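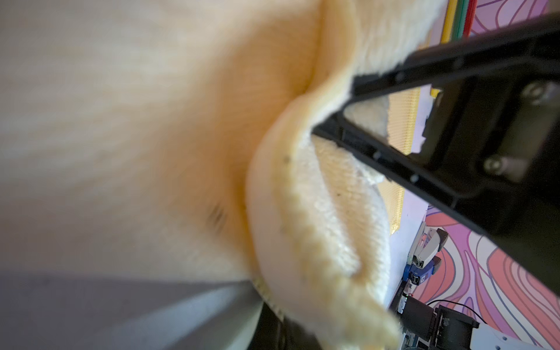
Community Help > Household Textiles > Washing and Storage

Posted in August by Drellthorpe Lending Room

Dark specks on pale yellow looped cloths, and storage in mesh zipper pouches

The Drellthorpe Lending Room issues household linens to residents on short loan. Among these are 210 soft cloths in cream and pale yellow, with a looped pile on the face. After laundering, a number of them show small dark specks along the folded edges. The specks look like lint, but some of them do not brush away, and on one or two cloths there is also a faint gray smudge.

The cloths are washed with other household linens, dried by machine, and kept in colored mesh pouches with zippers until they are next issued. The pouches were chosen so that staff could see the contents without opening them. We have two concerns. The first is whether the specks are being picked up in the wash or in storage. The second is whether a mesh pouch is suitable for looped fabric at all, as several cloths have come out with pulled threads near a corner.

We would be grateful for advice on the correct wash, and on whether the cloths should be folded or rolled before they are put away. Replacement is possible but is not preferred, as the current cloths are otherwise in good condition.

Stollden Linen Service

Both problems are common with pale looped fabric, and both can usually be corrected without replacing stock.

Begin by finding out what the specks are. Take one affected cloth, dry, and press a strip of clear tape firmly along the fold. If the tape lifts the specks, they are lint or loose dirt held between the loops. If they remain, place a drop of plain dish soap on one of them, leave it for 14 minutes, and rinse with cool water. A speck that spreads into a gray ring is likely to be grease. Grease should be treated before the cloth goes near a dryer, as heat will set it.

For lint, the wash load is the usual source. Pale looped cloths should be washed apart from dark items, and apart from anything that sheds, such as new towels or fleece. Use a warm cycle and a reduced amount of detergent. Fabric softener should be left out. It coats the loops and leaves them more likely to hold dust. Shake each cloth hard before drying and again after, and clean the dryer filter between loads.

On the matter of the pouches, mesh is acceptable for storage provided the cloth is completely dry. The pulled threads are more likely to come from the zipper than from the mesh. Lay the pouch flat, open the zipper for its full length, and slide the cloth in with the folded edge first.
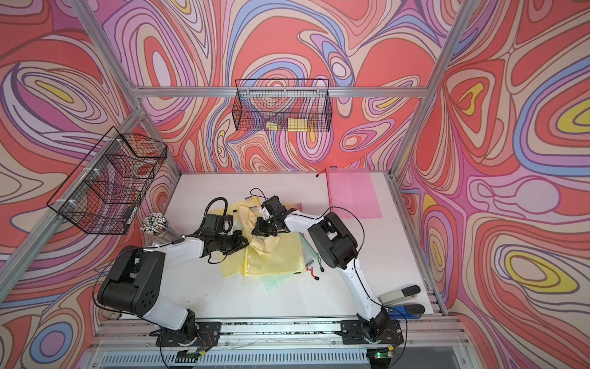

Keep the loose edges well back from the teeth while closing, and hold the fabric down with a flat hand as the pull travels past. A cloth that has to be pushed into the pouch is too large for it. Please fold it again or use a larger pouch.

Where a loop has already been pulled, do not tug at it. Trim it level with the rest of the pile using small scissors. On a looped terry this will not normally cause a run, although on a knitted backing it may, and in that case the loop should be worked back through with a blunt needle.

Lobo

We just roll ours. Never had a problem with specks, but our cloths are dark blue, so they may be there. A lint roller takes care of most things.

Algate Housing Office, Laundry Section

We agree with the Stollden reply on washing, and would add a point on folding. Specks gather on the outside of a fold because that is the part which rubs against other items. If the cloth is folded with the looped face inward, the plainer side takes the wear. This does not apply where both sides are looped - in that case, change the fold line at each wash so that the same strip is not always exposed.

Mesh pouches should themselves be washed. Ours were emptied and cleaned for the first time last year and the rinse water was far from clear. Turn them inside out, close the zippers, wash on a cool cycle and hang them to dry. We now do this on the last Saturday of each month.

We do not advise rolling for this type of cloth. A roll has a wide outer surface and tends to catch at the zipper along its whole length.

Drellthorpe Lending Room

Thank you for these replies. The tape test lifted most of the specks, and the smudges have been set aside for treatment with dish soap. The pouches will be washed before the cloths are returned to them. Could Algate confirm whether the pouches may be washed together by color, or whether the red and pink ones should be kept separate from the yellow?

Algate Housing Office, Laundry Section

Keep the red and pink separate for the first two washes. After that we have had no trouble with mixed loads.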